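Bedding and Bedrooms > Making the bed: duvet loose or tucked?
Page 2 of 2

Drivinov wrote:
OK so I finally did it! After reading this thread all through January I gave up my top sheet and my heavy comforter and went over to a plain white duvet with a fitted sheet under it, and that's it. I am so happy with this. Making the bed used to be the chore I skipped every single morning and now I grab two corners, give it a good shake, walk it up to the pillow and go get my coffee.

My question is about the foot end. Do you let the corners hang or tuck them in? I have a bed skirt and I like seeing the pleats, so tucking sounds right, but then my feet feel trapped.

Rivas wrote:
Welcome to the club! Let them hang. A duvet is supposed to be loose, that's the whole joy of it. Tucking one in gives you a lumpy sausage down each side and pulls the filling away from the middle.

Polter wrote:
I'm going to disagree with Rivas again (sorry, I know we did this on page 1). Hanging is fine on the long sides, but a corner that hangs next to a nightstand gets caught in the drawer, gets stepped on, and picks up dust. I fold mine under at the foot, just the corner, maybe a hand's width. No lumps at all.

Rivas wrote:
You fold it under every morning? That's tucking with extra steps!

Polter wrote:
It takes me no time and it looks great – come over and see :)

Galine wrote:
Can I put in a word for the bed skirt people? I have had one on every bed since college and I still love them. Hides the storage boxes, softens the whole room. Mine has pleats, and the trick is to steam them while the skirt is on the bed. If you iron it flat on the board first you will lose the folds getting it around the frame. Ask me how many times I did that before I learned.

Also, Drivinov, what size did you get? A lot of the corner trouble comes from the cover being bigger than the insert. The empty part at the end has no weight in it and flops over the edge.

Drivinov wrote:
Oh, that could be it! The cover was from my old set, the insert is new. I have ties on the inside but I only did the top ones. Will try all of them tonight.

Polter wrote:
Do the ties. And shake from the FOOT end, so the filling goes up toward the pillow first and then settles back.

Rivas wrote:
On ties we agree, mark your calendars.

What about pillows, though? Mine match the duvet and I think it looks like a hotel, in a good way.

Galine wrote:
No no no, the pillow is where you get to have fun! White duvet, then any pillowcase you like. Checks, cartoons, whatever makes you smile when you walk in. I would never go back to a matching set.

Rivas wrote:
I like a calm room. Cartoons are for the couch blanket.

Galine wrote:
You can have calm everywhere else. Plain wall, white duvet, wood bed frame, and then one silly pillow. It works so well with a warm wood color, I promise. Adding mine, three pictures. I was still in the middle of picking up clothes, and yes Polter, I see the corner by the nightstand.
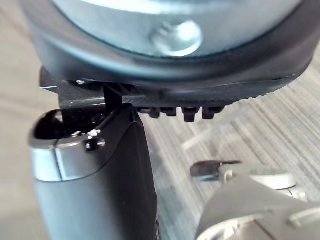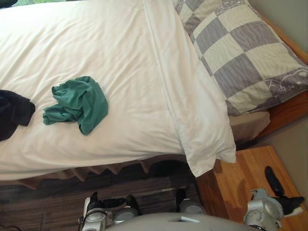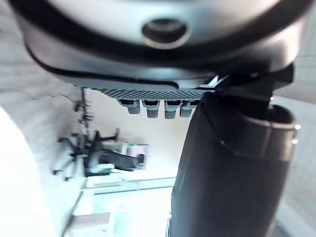 Second picture: white duvet, checkered pillowcase, tan-brown bed skirt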